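Print | E-mail

Posted February – minutes taken by the secretary

Skilville Cat Shelter Supply Group – Minutes, Wednesday, 7 p.m.

1. Last month's minutes
Accepted, with one correction. The shelter did not "agree" to switch litter. It agreed to talk about it.

2. Tofu litter
The case for switching was made again: less dust, easier to carry, kinder to paws. Several members asked where the dust claim comes from, other than the bag. No answer beyond "everyone says so." The Mellance quote works out to over 34 dollars a month more than clay – hard to justify on odor claims alone. The point that it can be flushed was raised and not accepted. The Nguyen-Tran building has old pipes.

Agreed: a trial in 2 trays for 14 days, clay in the rest. Results to be written down daily, smell included. If the sheets come back blank, the trial doesn't count.

3. Trays
Voltmont is offering deeper trays at a discount. Members doubted that depth is the problem when the trays we have aren't being scooped on weekends. Deferred.

4. Scooping rota
Still 3 gaps. The new sign-up sheet was called an improvement – it has the same gaps as the old one.

5. Tofu litter bag and tray

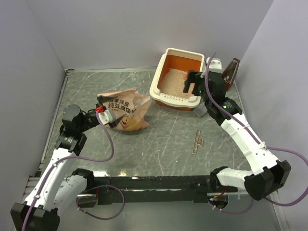
6. Next meeting
Same room, same time. Bring the trial sheets, filled in.

Contact the secretary | © Skilville Cat Shelter Supply Group | Back to top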